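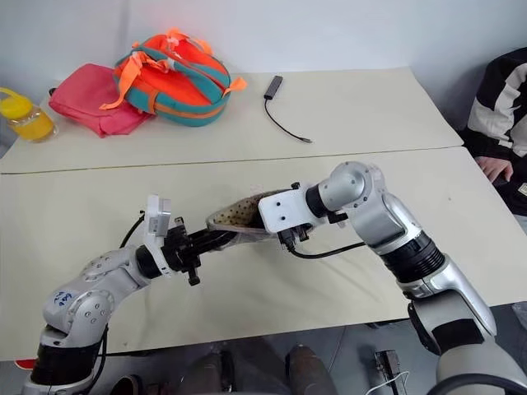
JESTHORPE, January

Jesthorpe Ferret Derby

The Jesthorpe Ferret Derby is a winter novelty race held each January in the village of Jesthorpe. Ferrets run through parallel lengths of drainage pipe laid across the green, and the first animal to bring its whole body out of the far end is the winner. The 2,157 residents of the parish are entitled to free entry.

Format

Each heat has nine lanes. A ferret that turns back is allowed one restart. Handlers may call or whistle from the finish but may not touch the pipe. The top 2 from each heat go through to the final, which is run at noon. Betting is limited to tokens sold at the gate, and the proceeds go to the village hall roof.

Postponements

The race has been put off twice. On the first occasion the pipes froze to the ground. On the second, most of the field fell asleep in the lanes during the opening heat, and the judges declared no result. The rules now include a time limit, after which any sleeping ferret is retired.

Records

The highest gate is 604. The most successful entrant is Karkari, a sable jill with wins in three straight finals. Her main rival, Fimska, was disqualified once for entering the wrong lane through a loose joint.
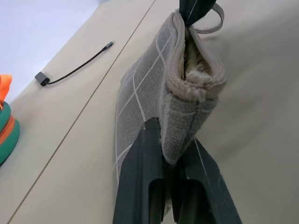 Related events

Village duck race
Khổng Cup (rabbit jumping)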